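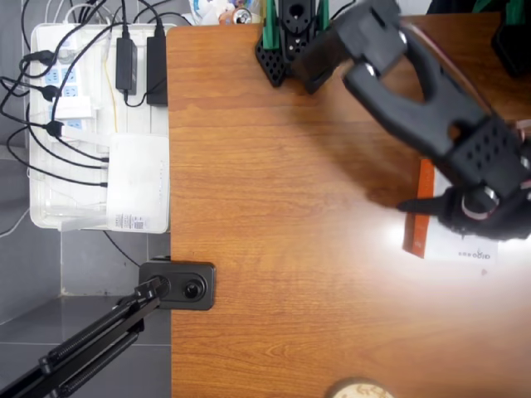
Does a longer finger on a parallel gripper cost you grip force, or only accuracy at the tip?
Both, in most cases. The longer the finger, the more leverage the part has on the joint, so the drive has to work harder for the same squeeze and the tip flexes more.

That was asked and answered in the January thread, which got locked. Carrying on in this one because I now have both sets of fingers and can compare them.

Setup: small desktop arm, Kustex controller, same gripper body both times. Set A is the stock Floltent fingers. Set B is the long Natadel pair, 24 mm longer. I ran 80 picks with each set on thin flat parts, mostly strips and cards lying on the desk. Stock fingers missed 5. Long fingers missed 21.

Most of the misses with the long set were on cards. The tips touch the desk, spread a little, and ride over the edge.

Felicja Rutkowska

---

gantrymike wrote:

Did you change the approach height between sets? If you kept the same tool offset and just added the length, you are pressing into the desk and that alone would give you the spread you describe.

---

Felicja Rutkowska wrote:

Offset was changed and checked with a feeler gauge before each run. I am pressing in slightly on purpose with both sets. With a gap I can't get under a card at all.

---

oldservo wrote:

I don't agree that this says much about finger length. Natadel pads are a harder rubber than the Floltent ones. You changed two things. Put the same pad material on both and run it again before you tell people long fingers are bad.

---

Felicja Rutkowska wrote:

I didn't say they are bad. They reach into bins the stock ones can't. But fair point on the pads. I have a sheet of the soft stuff and can cut some for the long set.

---

plinth_b wrote:

We use the long Natadels at work and had the same trouble with cards. Dropping the closing speed to a third helped more than anything we did with pads. The Kustex lets you set speed and force separately. Leave force where it is.

---

gantrymike wrote:

Agree on speed. Also look at the camera. If it is off to the side on an arm clamped to the desk, a bit of sag in the arm will shift your pick point over a session. I recalibrate every morning and it still drifts by the afternoon.

---

oldservo wrote:

Drift would hit both sets the same. She had far more misses on one.

---

gantrymike wrote:

Only if she alternated them. If it was all of A and then all of B, B gets the worst of the drift. Which was it?

---

Felicja Rutkowska wrote:

All of A, then all of B. So I will have to redo it in any case. Plan is soft pads on both, slow close, swap sets every ten picks.

---

zerobacklash wrote:

Has anyone tried the Zou fingers with the fold-out nail at the tip? They are meant for cards and sheet stock. I can't find a review from anyone who paid for them.

---

plinth_b wrote:

Had a pair on loan. Fine on card, useless on anything round. The nail hinge also got loose on ours and I wouldn't buy them for mixed parts.

---

Felicja Rutkowska wrote:

Mixed parts is what I do, so I'll skip those. Soft pads are cut and the glue is setting. Numbers go in this thread when the second run is finished.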